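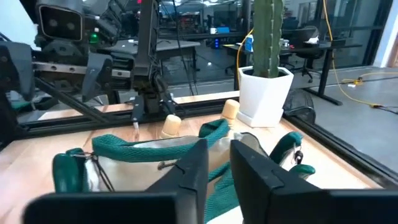 What is the money being spent on at the moment? Mostly on bags, the things that go in them, and the hire of the packing room until spring.

Progress report, Goltville welcome bags, September

Sorry this is shorter on polish than the last one. Written between deliveries on Monday so please excuse the state of it.

Where we are

The new cloth bags are in use. Cream-white fabric, green trim, green woven handles. Much better than the paper carriers we had in the first round, which gave way at the bottom if anyone put a tin in them. Families told us they threw the paper ones out the same day. The cloth ones get kept and taken to the shops, and a few have come back to us full of donations, so that's a saving we hadn't planned for.

Bags came from Koivisto. Price held from the quote. Delivery was in two lots, second lot late, no charge made for it.

Packed and handed over so far this round: 28 bags. Target for the whole round was 20 by this point so we are ahead, though see below on stock.

What goes in

Same basic list as in the bid. Tea towel, washing up things, a mug per person, dry food for a first supper, bus map, the sheet with surgery and school phone numbers. We have added a couple of wooden-topped items this time after asking last year's families what they had missed most. Storage for the kitchen came up again and again. People arrive with food and nothing to put it in once the packet is open.

Tall things go in first, upright, then the soft stuff round them. We were laying everything flat before and the handles pulled unevenly when you picked the bag up. Upright takes a bit longer to pack but the bag carries properly.

Phone number sheet has been redone, the old one had the surgery's previous number on it. Now in larger type. Translations still outstanding for two languages, quote recieved, waiting for your ok on the extra (see money).

The packing table

We now pack on the light wooden table and it makes a difference. Good height, wipes down, no bending. Previously it was all done on the floor in the hall at Hirkatau, with the boxes in a row, and backs were suffering by lunchtime. Heavy boxes are still stored too far from the table. Want to get a low trolley, second hand if possible.

The cactus stays. It was given to us by one of the first families when they moved on, and everyone is fond of it. Needs almost no water so it survives the weeks when we're shut.

Problems

1. Mugs. One box arrived with breakages. Supplier has agreed a credit but not sent it yet. Chasing.

2. Salatetti dry goods. They changed the pack size half way through the order, so the food part of the bag is a bit smaller for the last few families than for the first. We topped up from our own cupboard — not ideal, not costed. Have asked if they'll go back to the old size or drop the price. No answer as of this morning.

3. Storage. The cupboard is full. Fine for now but the winter blankets are due and there is nowhere dry to put them. Hirkatau may let us have the room behind the stage. Should know by the end of the month.

4. Drop-off times. Evening deliveries work far better than mornings, people are out at appointments or at the school. We've moved most of them to after 5pm. Fuel is up slightly as a result because the runs can't be joined together so easily.

Money

Spend is nearly level with the plan. Under on bags, over on food and fuel. Full sheet to follow with the receipts, the scanner is playing up.

We would like to ask for two small changes. Move what's left on the bag line over to food. And use part of the printing line for the translations. Neither changes the total. If you need these on a seperate form please send it over and we'll do it the same day.

What families said

Short feedback cards this time, three questions only, more of them came back than with the long form. Bag itself mentioned most. Then the bus map. Nobody had much to say about the tea towel. One card asked for a tin opener — fair point, going in from next month.

Next

Blankets sorted and stored. Credit for the mugs. Decision on Salatetti, stay or go elsewhere. Trolley. Second visit to the first families of the round, to see what got used and what is sitting in a drawer.

Next report before the winter break. Visitors welcome at the Goltville packing sessions, just ring first so somebody can let you in, the side door sticks.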